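20/07/2018

Scales again, and I am a good deal happier with them than I was at the start of the week. I had the big white one out on the black cloth this morning (the one with the wavy border, which I have grown rather fond of) and went through the small glassware for the Fana samples, one cup at a time, writing each weight down in pencil before I let myself look at what I had got in March.

Most of them agree to the gram. The odd ones are the cups from the Aguiar box, which come out a little heavier than the label says, every single one, so I have stopped blaming the scale and started blaming the label. I left them in their box with a note on the lid.

Before any of that I gave it the 200 g brass weight, six times over, once in each corner of the pan and twice in the middle. Five readings of 200 and one of 201, the 201 being in the back corner, where I suspect the cloth had rucked up under the foot. Smoothed it out, tried again, 200. Lesson for anyone borrowing the bench: run your hand over the cloth before you put the scale down, and let the thing warm up while you make your tea — it does drift for the first few minutes. The limit is 3000 g, so please, no more paint tins.

The pan could do with a proper wipe as well. I only had a dry tissue to hand, and it mostly moved the smudges about. 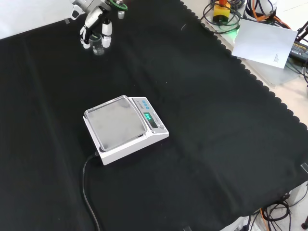

Abla Hourani thinks I should be weighing the cups in a different order each time, so that any drift gets spread about and doesn't all land on the last few, and she would like the zero checked between cups as well. Fair enough, and I shall do it that way on the second run, though it will make for a longer morning.

Still to do: ask Zaid Moussa where the Rosex tray has got to, and copy the pencil figures into the book before they smear.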